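Bench Cell FAQ – Plesdale Automation Workshop

Setup and care of the two-arm microwave cell on the slatted table. For the Dorberg cell in the next bay, see its own page.

What do I check before switching on?
Walk around the table once. Look for tools left in the slots, cables lying where an arm can reach them, and clamp bolts that have backed out. Then power the controllers and wait for both arms to report ready before you touch the pendant.

How is the microwave positioned?
It sits at an angle so the gripper can come at the door from the front. Run the "door approach" program at 12 percent speed and stop at the last point. The fingers should be just in front of the door and should not touch it. If they do, shift the oven, not the program.

Why is there a marble sheet on the table?
It gives us a patterned background for the vision checks. Lay it flat and keep the edge short of the oven. Slight ripples are fine. Strong glare is not – turn the overhead lamp until the bright streak is off the pick area, then rerun the check.

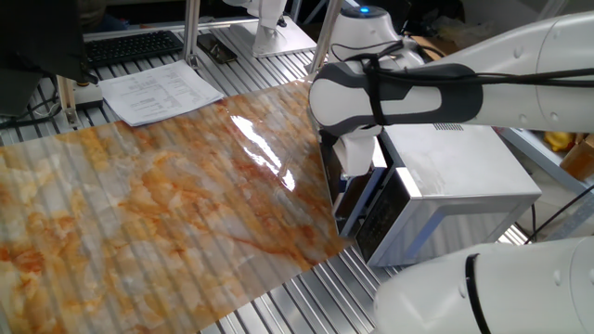 Arm at the microwave door, marble sheet laid over the slats.

How often do the fingers need cleaning?
Every 300 cycles, or sooner if the grip slips. Wipe with a damp cloth. No solvent, it hardens the pads.

The gripper cable keeps pulling tight. What now?
The loop over the housing is too short. Home the arm, undo the first tie and feed through some 11 cm of slack. Turn the wrist by hand-guide both ways before you tighten the tie again.

What does fault 132 mean?
Gripper lost connection. Reseat the plug at the wrist first, then the one at the controller. If it comes back the same shift, swap the cable. Spares are in the Amato drawer.

Can I move an arm base?
Only if you redo the calibration afterward. Mark the slats with tape first. The steps are in the Mukari setup sheet, section "Base to table".

Who resets the cycle counter?
Whoever cleaned the fingers. Write it in the log too.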